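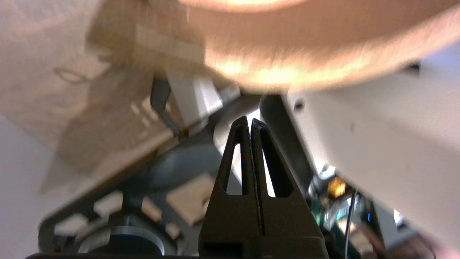 kettle_row
January 31, 2023
So Hendex put the arm in at Hikdale in November and im still getting asked if it took anybody's job. Short answer no, hours yes. Two of us used to do part handling all shift, now its one plus whoever is free. Black gripper, two skinny fingers that come to a point, and guess who clears it when it stalls. Me. No bump in pay.

dropshift90
Same at Haugen. They called it "operator upgrade". More than 90 parts a shift extra and the same check.

mallory_bench
Gonna disagree. My wrists quit hurting after 4 weeks. I'd take babysitting over pinching wood parts all day - and I learned to read the fault codes, that got me on days.

kettle_row
Good for you, we got a binder and a phone number. Fault 867 isnt even in teh binder.

mallory_bench
Thats on Hendex, not the arm. Ask for the training in writing.

dropshift90
We asked. Still waiting. Meanwhile the break room is dead, used to be a full table at lunch

hekard_nights
867 on ours was a loose cable at the board. Power down first, then reseat it. Tell your lead so its logged as maintenance time, not yours.

kettle_row
ok will try that tonight, thx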